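Careers > Silano site > Open positions > Handling Practice Technician

We use cookies to remember your search filters. Accept all | Settings

Handling Practice Technician (Hand-Held Gripper Work)
Celska, Silano site. Posted 03/09/2026. Two-year contract, full time.
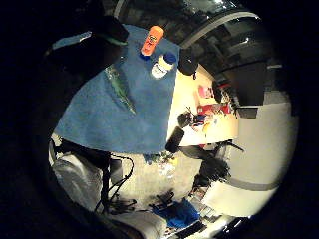 What the job is

Celska writes and tests working rules for teams that record household tasks with hand-held grippers. Our current rule book, Nedik, has 86 rules. They cover how a work area is set up, how objects are picked up and put down, and when a recording has to be thrown out. You will use the grippers yourself, follow the rules as written, and report where they are unclear or get in the way.

Most sessions use everyday things such as towels and plastic bottles. You will work on your feet, in rooms that also hold stands, cables and desks.

What you will do

- Run up to 18 recording sessions per shift with a hand-held gripper
- Check the floor, cable runs and stands against the setup list before the first session
- Log every dropped object, even when the drop did no harm
- Stop a session when someone steps into the reach area, and restart it from the beginning
- Label each bottle used in a session and record what it holds
- Rewrite rules that two or more technicians have read in different ways
- Join the September review, where changes to Nedik are agreed with our partner firm Lindqvist

What we ask for

You need a high school diploma or the same level of schooling, and clear written English. One year in a lab, warehouse, workshop or test room is enough. You should be able to hold a light tool at chest height for long stretches, with breaks. Experience with robot safety standards is welcome – we train new hires on the ones we use.

We look for people who will follow a rule they disagree with until it is changed, and who will put the disagreement in writing.

What we offer

Paid training, a fixed day shift, and 100 percent of your health plan premium covered. Work shoes and gloves are supplied. Technicians are named as contributors in each release of Nedik if they wish to be.

How to apply

Send a resume and one page on a work rule you have helped write, change or enforce. Drawings and checklists are fine. Shortlisted applicants spend 2 hours on site, with one short gripper task and one rule to rewrite. The visit is paid.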